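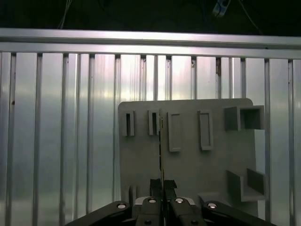

Nazanin Yazdani asked under the previous tutorial why her slot detector works well from the fixed camera and then picks the wrong feature as soon as the wrist camera takes over. She had already calibrated both cameras twice and wanted to know if she should do it a third time.

Calibration is probably fine. The handover between the two views is the more likely problem, and this page shows how to set it up in Taston so that the coarse estimate limits what the fine detector is allowed to choose.

Last updated: August
Reading time: 5 minutes

What you need

A working Taston install with the Grikik perception plugin, one fixed camera, one wrist camera, and an arm with a force estimate at the tool. The fixture should be in the model as a single rigid body, with each slot stored as a child frame. If you have the slots as separate objects, merge them first. Separate objects get separate pose estimates, and they drift apart.

Step 1. Get the fixture pose from the fixed camera

Run the plate detector with the arm parked out of the way. Use the outline of the plate and the tallest features for the fit. Small brackets and low bars add very little at this distance and are easy to mix up.

Average several detections and save the result as fixture_coarse. Save the covariance too. Step 2 reads it, and without it Taston falls back to a default that is much too tight.

If there is a computer chassis next to the fixture, mask it out before you fit. An open case is full of straight edges and rectangular openings, and the detector will happily fit a fixture to a drive cage. Draw the mask by hand once and store it with the cell config.

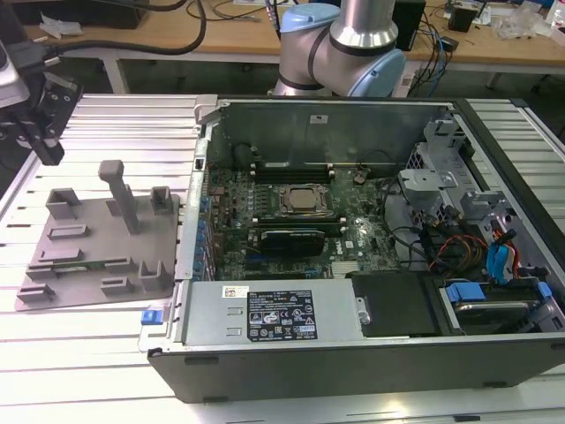 Step 2. Predict where the slot will be in the wrist view

Move to the approach pose. Project every slot frame into the wrist image using fixture_coarse and the hand-eye transform. Around each projected point, draw a search region sized from the covariance you saved.

Check that the regions for neighboring slots do not overlap. If they do, back the arm away and take more fixed-camera detections. Do not shrink the regions by hand to make them fit. That is how you end up locked onto the slot next door with a high score.

Step 3. Run the fine detector inside the region only

Set search_mode to bounded. The default is global, which scans the whole wrist image and returns the best match wherever it finds it. A ribbed metal background gives it plenty to find: tall, narrow and dark is a fair description of a slot and also of the groove between two profiles.

Turn on the depth-of-opening check as well. A through slot reads dark down the center, while a shallow recess reads close to the color of the surrounding plate. On a one-color print this separates them better than edge shape does.

Mask the fingers and linkages using the gripper model. Update the mask when the gripper width changes, or a stale mask will hide part of the slot.

Step 4. Check against the coarse pose

Compare the fine result with the prediction. Log the difference every time, even when it passes. My log has 2,247 entries, and 57 of them were rejected at this step. Most of the rejects came from glare, and moving one lamp cleared up the rest of the session.

On a reject, return to the approach pose and try again. After 2 rejects in a row, stop and rerun Step 1.

Step 5. Hand over to force control

Vision should stop before contact. Freeze the last accepted pose, switch to the Kofler controller at 500 Hz, and move along the slot axis with low stiffness sideways and higher stiffness along the axis. Leave rotation compliant about the thin direction of the part.

If you keep feeding vision updates after contact, the target moves while the part is constrained, and the controller pushes against the slot wall.

Common problems

The offset is always in the same direction: check the grasp. A part held off center in the fingers looks just like a hand-eye error. Measure the part edge in the wrist view after each pick and apply the correction to the tool frame.

The regions land in the right place but nothing is found: check the exposure. Auto exposure will follow the bright metal and crush the gray plate.

Plirerero users: the frame names are different, but the bounded search setting is in the same menu.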